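Werkstattbuch, Verpackungslabor, Eintrag vom 3.4.24

Heute habe ich endlich mit den Siegelnähten angefangen. Die Folie von Trodova liegt seit zwei Wochen im Klimaschrank und ich wollte nicht länger warten. Bobine 1457, das ist die mit der dickeren Innenschicht. Die andere Bobine habe ich noch nicht geöffnet, bitte nicht anbrechen.

Einstellung am Siegelgerät: 111 Grad, Druck wie beim letzten Mal, Zeit eine halbe Sekunde. Die ersten fünf Streifen habe ich weggeworfen, die Backen waren noch nicht gleichmäßig warm. Danach sahen die Nähte gut aus, nur an der linken Seite gibt es eine kleine Falte. Ich vermute, dass die Folie schief einläuft. Ineke Kramer hat vorgeschlagen, die Führung um einen Millimeter nach innen zu stellen. Das habe ich gemacht und die Falte ist kleiner geworden, aber sie ist nicht weg.

Der Schältest ging langsamer als geplant. Die Zugmaschine von Durent zieht mit 300 Millimeter pro Minute, so steht es in unserer Vorschrift, und ich habe es nicht geändert. Bei den mittleren Streifen öffnet sich die Naht sauber. Bei den Streifen vom Rand reißt zuerst die Folie, und dann ist der Wert für uns nicht brauchbar. Ich habe diese Streifen trotzdem aufgehoben, sie liegen im Umschlag mit dem Zettel "Rand".

Zum Aufreißen noch eine Bemerkung. Van Acker möchte bei den kleinen Beuteln eine gezackte Oberkante und keine einzelne Kerbe. Mit den Zacken kann man an jeder Stelle anfangen, aber der Riss läuft oft schräg nach unten in den Inhalt. Mit der Kerbe ist er gerader. Ich finde die Kerbe besser, aber der Kunde entscheidet.

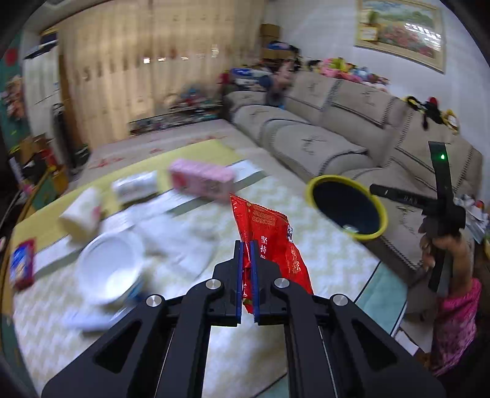
Roter Snackbeutel mit gezackter Oberkante, chinesische Beschriftung in Weiß.

Am Nachmittag Dichtheit geprüft, im Wasserbad mit Unterdruck. Bei zwei Beuteln kamen Blasen aus der Ecke, dort wo die Längsnaht auf die Quernaht trifft. Das ist die bekannte Stelle, vier Lagen Folie und zu wenig Wärme in der Mitte. Mit etwas längerer Zeit müsste es gehen. Ich will aber nicht die Temperatur und die Zeit am gleichen Tag ändern, sonst weiß man nachher nicht, was geholfen hat.

Das Farbwasser ist fast leer. Wer bestellt, bitte bei Patusance und wieder das blaue, das rote sieht man auf unserer Folie sehr schlecht.

Noch offen:
Führung links noch einmal messen
Zeit auf 0,7 Sekunden, Temperatur gleich lassen
Ineke fragen, ob die 1000 Musterbeutel wirklich schon im Mai fertig sein müssen
Teflonband an der oberen Backe wechseln, es hat einen braunen Streifen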